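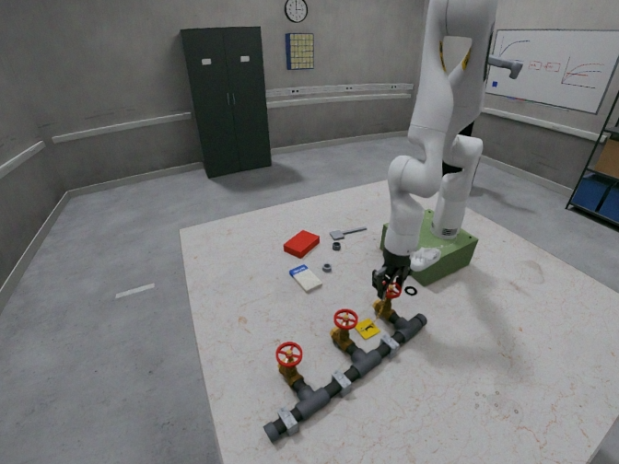 Milagros Maldonado

Shutoff valves are the part of a house's plumbing that gets the least attention. They sit behind the toilet, under the sink or at the back of the basement, and most people touch them only when water is already on the floor. By then a valve that hasn't moved in years may refuse to close, or may close and start dripping at the stem. An hour once a year is enough to keep most of them working.

Home > Kitchen > Laundry > Workshop > Garden > Ask

Find them first

Start with the main. In a house with a basement it is usually on the wall facing the street, close to where the pipe comes in. In a house on a slab, look in the garage, in the utility closet or near the water heater. Our place in Stirkport had it behind a shelf of paint cans, and it took me most of a Saturday morning to find it.

Then go room by room. Toilets have one valve, and most sinks have two. The washing machine has a pair, and the water heater has one on the cold side. Outdoor faucets often have their own shutoff indoors. Tie a tag on each one with plain string and write what it controls in pencil. Marker fades in a damp basement.

Know which kind you have

A round handle that takes several turns is usually a gate valve or a globe valve. A lever that moves a quarter turn is a ball valve. When the lever lines up with the pipe, the water is on. When it sits across the pipe, the water is off.

Gate valves should be all the way open or all the way closed. Left halfway, the gate rattles and wears. Globe valves can be used to cut the flow down a little, though it is better to do that at the faucet.

The yearly turn

I do mine in October, before the outdoor faucets are shut for the winter.

Close each valve slowly by hand. Open a faucet past it and see whether the water stops. A thin trickle from an old gate valve is common. Open the valve again until it stops, then bring it back a quarter turn. A handle left jammed fully open is harder to free the next time.

Wipe the stem dry with a paper towel and check it again after 15 minutes. If the towel comes away wet, tighten the packing nut, the small nut just under the handle, an eighth of a turn. Hold the valve body with a second wrench so the pipe doesn't twist. If it still drips, the packing needs to be replaced with the water off at the main.

When a handle won't move

Don't put a long wrench on it. Old stems snap, and so do old pipes. Put a few drops of penetrating oil where the stem goes into the nut, wait overnight and try again by hand. Work it back and forth a little at a time – closed a bit, open a bit – until it loosens. Keep the oil off rubber and plastic parts.

If it hasn't moved after two or three nights, have it replaced. A plumber can swap several valves in one visit for not much more than the price of one.

Cleaning brass

Dish soap and warm water take off most of the grime. For dull spots, use a paste of flour, salt and white vinegar, left on for ten minutes, then rinsed and dried well. Skip steel wool, it scratches. Green crust around a joint often means a slow leak, so dry the joint and watch it for a few days before you polish anything.

Keep nearby

A flashlight, two adjustable wrenches, a bucket and an old towel. I hang mine in a bag on a nail by the main. A spare washing machine hose is worth having too, particularly if yours are plain rubber and older than 7 years.

Shares 500 | Comments 7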